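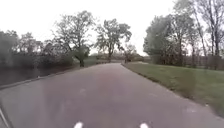
Zornelia Club Lap Timing Set

£3,099 including VAT and delivery to the UK mainland
In stock, sent out from our Koo workshop

The Zornelia is a complete lap timing set for karting clubs, hill climbs and small sprint meetings, and it's the one we'd have loved to own when we were still running our own club with stopwatches, a clipboard and a great deal of shouting. It arrives in one carry case with everything charged and paired, so if your first meeting is the morning after the courier calls, you should still be able to get a decent night's sleep.

Each kart or car carries a small transponder, and a loop laid across the track at the start line picks it up as it goes over. Times appear on the decoder's own screen and on any laptop or tablet joined to its network. You don't need a phone signal or a subscription, which will be welcome news to anyone who races on an old airfield (we've been to a few, and the tea is generally better than the reception).

What comes in the case
16 rechargeable transponders with brackets and pins
Decoder with carrying strap
Track loop and connecting box
Charging rack and mains lead
Roll of loop tape
Printed guide and a wipe-clean quick start card

Setting up on the day

Lay the loop flat and straight across the track, tape it down along its whole length, and bring the tail out on the side where your timekeeper will be sitting. Plug the tail into the connecting box, then the box into the decoder, and switch the decoder on last. A green light means it has found the loop. Send one kart over the line before you let the whole grid out, and check that its number comes up.

Corina Roman wrote the printed guide after several seasons in a timing hut, and I do urge you to read her pages on loop tape even if you skip the rest. Most of the calls we get in May, when everybody's calendar suddenly fills up, are about a loop that has lifted at one end. 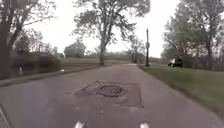
Koo Motorsport Supplies: Timing and Paddock Department

Transponders and brackets

The transponder slides into its bracket from above and is held by a pin on a short cord, so the pin doesn't end up in the grass. Brackets fit on the back of a kart seat or behind the number panel. Mount them all at the same height and the same distance from the nose if you possibly can — a handful of inches makes a difference to a close finish, and drivers (and, dare I say, their parents) do notice these things.

If you already own Jastard brackets, keep them. Our transponders drop straight in, and Abdelkrim Fahmy in the workshop will happily take the brackets out of your order and adjust the price before it goes.

Please always check your own championship's rules on transponder position. They do vary, and a scrutineer's word beats ours.

The screen and the results

The screen is bright enough to read outdoors and shows position, last lap, best lap and gap to the leader. You can run practice, qualifying, heats and finals, and the set will carry a grid over from one to the next. Results print to any ordinary printer or save as a spreadsheet. There is also a plain view meant for a television in the clubhouse, which Hashini Weerakoon designed in large type with her own father in mind, and I must say it has turned out to be the page people mention most when they write to us.

Names and numbers can be typed in beforehand and saved as a club list. Late entries can be added between sessions without stopping anything.

Specification
Timing resolution: one thousandth of a second
Loop length: 7 metres, longer loops made to order
Decoder battery: up to 16 hours
Transponder battery: 6 days between charges
Warranty: 6 years on the decoder, one year on transponders
Case: hard shell with wheels and a pull handle

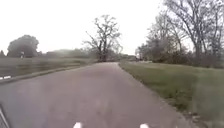 Weathered grey asphalt path, narrowing into the distance

Extra parts

Single transponders, spare pins, loop tape and longer loops are all sold separately. The Imow start light panel plugs into the back of the decoder and runs the lights and the clock together. It isn't needed for hill climbs, though one or two clubs like it for the look of the thing, and who are we to argue!

Repairs and advice

Sun-ja Seok looks after repairs and Mal-soon Um answers the order line from 7 in the morning. Either of them will talk you through a setup over the telephone, and they're both very patient with people standing in a windy paddock. If something does need to come back to us, pack it in its case and leave the transponders switched off. We'll return it by courier at our cost while it's under warranty.

Hire

We keep one set for hire if you'd like to try the Zornelia at a meeting before you commit. The hire charge comes off the price if you go on to buy. Ask Mal-soon which dates are free.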